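Speaker notes: what I saw at the Trurnance open day (15 minutes, then questions)

Opening, before the first slide

Hi everybody, thanks for staying after the coffee break. Say who I am, keep it short. I teach shop and electronics, I am not a roboticist, and I got into the Trurnance open day because I filled in a web form at midnight. Wait for the laugh, move on if there isn't one.

Tell them what they're getting: one visit, two pictures, and a few things I want to steal for our own open house in July. Please don't write down the part numbers, I don't have any.

Getting there

Trurnance is on the second floor of an old print works, next door to a company called Onix that makes display stands. I walked into Onix first and stood in their lobby for a good while, signing their visitor book and everything. Very nice people. (Skip this if I'm running late.)

Mention the 700 people who signed up over the season. They told us that number at the door and I believed them, because the parking lot was a nightmare. They let people up in small groups, though, and that made the whole thing work. You could hear. You could ask a dumb question without a crowd behind you. I asked several.

What the demo was

Most of us went in expecting a robot arm doing flips behind glass. The demo I spent most of my time at was people, holding grippers in their hands, picking things up off a table. That's it! The idea is that a person does the job with the same kind of jaws a robot would have, the cameras record it, and later on the software gets to learn from all those recordings. They call their version of the project Pathirana. I forgot to ask where the name comes from, so please don't ask me either.

Go slow here, this is the part our teachers will care about. When you hold one of these things you lose your fingers. You've got two jaws and a wrist, and you have to plan. Picking up a cup with your hand takes no thought at all. Picking it up with jaws, you start thinking about which way the handle points, whether to go in from the side, how much of a squeeze is too much squeeze.

Click to the first slide. Let them look for a few seconds before talking. The white cubes with the black squares are the markers, and there's one on each gripper. Cameras can read those patterns and work out where the gripper is and which way it's turned. Point to the right-hand gripper going for the little beige cylinder, and the left one with its fingers wide open. Then the mug and the blue cloth, which are my favorite props of the whole day – stuff you've got at home.
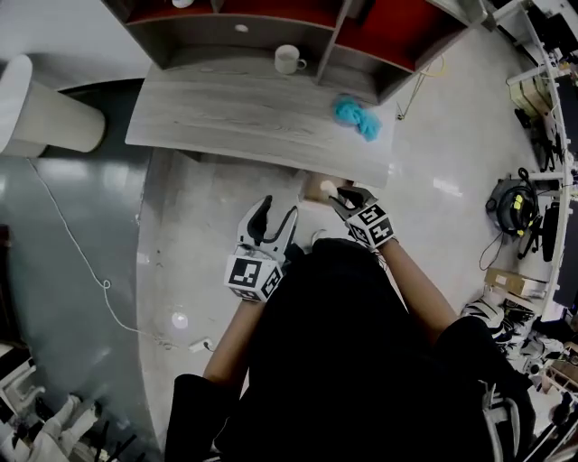
My turn with the grippers

They let visitors try. I got 3 goes. The first one I dropped, the second one I pushed clean off the table, and the third one I got, and I was far too proud of it. Do the arms here, elbows out, tongue between the teeth. That's what I looked like.

Things I noticed while I was at it:

Two hands are harder than one. My left hand kept going to sleep on the job and drifting off while I watched my right.

Cloth is hard. A hard object stays the shape it is and a cloth doesn't, so every grab is a new problem. The guide said cloth is where most visitors give up. I gave up on cloth.

You end up copying yourself. By the last try I was coming in from the same side at the same speed, and the guide told me to mix it up. They want variety in the recordings. Come in high, come in low, start with the thing in a different spot. I thought that was a lovely point for the classroom, and I'll come back to it if there's time.

Question for the room: who here has used a grabber tool to pick up litter? Hands up. Okay, you're all halfway there.

The room itself

I want to spend a minute on the space, because half the people in this audience are going to have to find a room for something like this, and I had the wrong idea about what it takes. I pictured a clean lab with a yellow line on the floor. What they've got is a workshop where people work. Tell the story about our storage closet if the principal isn't here.

On the second slide, start at the right: a long white bench with monitors on it and a person at the far one, brick wall behind. Then over to the gray desk and the shelf unit, with the blue cloth and the mug again. It's a small setup. One desk, one set of shelves, a stool, household things. We could put that in the corner of room 2 and still have space for the band's drum kit. Point out the vacuum on the floor too, because every shop teacher in here owns one just like it and I want them to feel at home.

Somebody always asks about stairs. Yes, there's a staircase on the left, so if you bring a class, call ahead about access and don't count on working it out at the door.

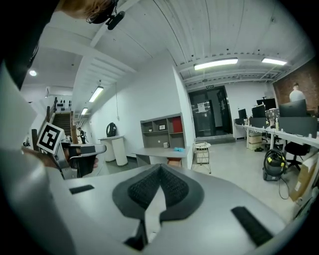

What I'd take for our own open house

Small groups. I'd put this first even if nothing else fits our budget.

Let people touch the stuff early. At Trurnance we had a short welcome and then we were over by the table. Our last open house had a slide show so long that a kid in the back row took his shoes off and lay down.

Use boring objects. Mugs, cloths, a cardboard tube. Parents know how those feel in the hand, so they get the problem right away.

Have a job for the people who are waiting. Trurnance had a paper sheet called the Jilow card where you guess how many tries the next visitor will need. Cheap, silly, and my group was yelling by the end of it. I have a copy in my bag if anyone wants to see it – please give it back.

What I'm still not sure about

Be straight with them here. I don't know how many recordings it takes before the software is any use, and when I asked I got a long answer that I couldn't repeat to you. I also don't know what a pair of these grippers costs. I've emailed, and I'll pass it on when I hear.

And I'd want a clear sign up about the cameras before any parent walks in. Ours would have to be bigger than a sheet of paper and it would have to go out with the permission slips.

Questions

If it's quiet, ask who wants to help build a pair of jaws out of salad tongs. I've started one. It's in the bag with the Jilow card, and the hinge sticks, so bring oil.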